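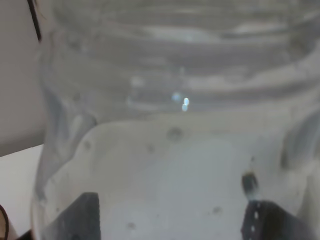 By the Procurement and Planning Desk, Camura
Opinion | 2 Nov 2021

Public and not-for-profit bodies that run sorting, rinsing and packing lines are being asked to put robot arms into their capital plans for the coming year. Many will do so. The view offered in this paper is that most of those plans are wrong in the same place: they budget for the arm and leave the gripper, the cameras and the test period to be found from operating funds later.

The error is understandable. An arm is a single asset with a serial number and a published service life, and it fits the forms that finance branches already use. The parts fitted to the end of it are treated as accessories. In our own draft budget, circulated in October, the arm had a full page of justification and the gripper fingers had one line under sundries. That line has since been rewritten, and the change was overdue.

Our position is that the end of the arm should be costed first. The items a line must handle decide which fingers are needed, how they are faced and where a camera can be mounted. Only then is it sensible to ask how much reach and lifting capacity must be bought. A body that begins with the arm will find that it has already settled questions it has not yet asked.
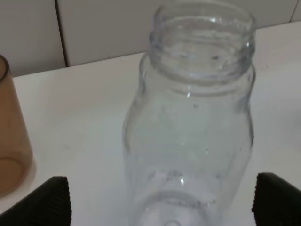 Tender documents should state the items to be handled in plain terms and should name the difficult ones. In our experience they rarely do. The phrase “assorted containers” appeared in three of the last tenders we reviewed, and it tells a supplier very little. Clear glass deserves a line to itself: an empty bottle with a threaded neck, standing on a white table, shows that table straight through its sides, and a camera mounted near the fingers has to make sense of it. Ribbed facings on the fingers are a separate matter again, and the tender should say who pays to replace them when they wear.

Two of the proposals before us illustrate the point. The Billance offer was the cheaper at purchase, but it priced finger sets separately and gave no figure for recalibrating the cameras. The Toltex offer was dearer and included both for the first 10 months. Compared on the arm alone, Billance was ahead. Compared on a full year of use at our Cho site, where the line is expected to handle some 650 items a shift, the order was reversed. Neither supplier did anything improper. The form we gave them asked the wrong question.

Soft and crumpled plastic raises the matter of trials. A demonstration with rigid boxes at a supplier's showroom is of little value to a line that receives bags and thin-walled containers. We would ask that any purchaser set aside 7 per cent of the project budget for trials with its own materials, on its own benches and under its own lights, before the contract is signed. Where a supplier declines to take part, the purchaser has learned something useful at modest cost. 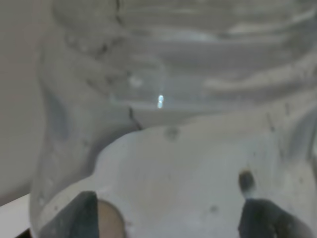 Clear plastic at close range, between the gripper fingers.

It will be said that smaller organizations cannot afford to spend money before a purchase is approved. We accept that the sums are real. A trial allowance is nevertheless easier to defend before a board than an arm standing idle while new fingers are on order, and boards should be prepared to approve it as a separate first stage. Funding programs should also recognize it as an eligible cost, which at present many do not.

Staff time belongs in the same estimate. Our revised plan allows 40 hours for operators to work beside the equipment during the trial and to record what it handles poorly. Those hours are charged to the project and are not taken from the training budget, which is already committed.

The revised budget template is now in use for all equipment requests at Camura. Requests submitted on the earlier form will be returned for completion.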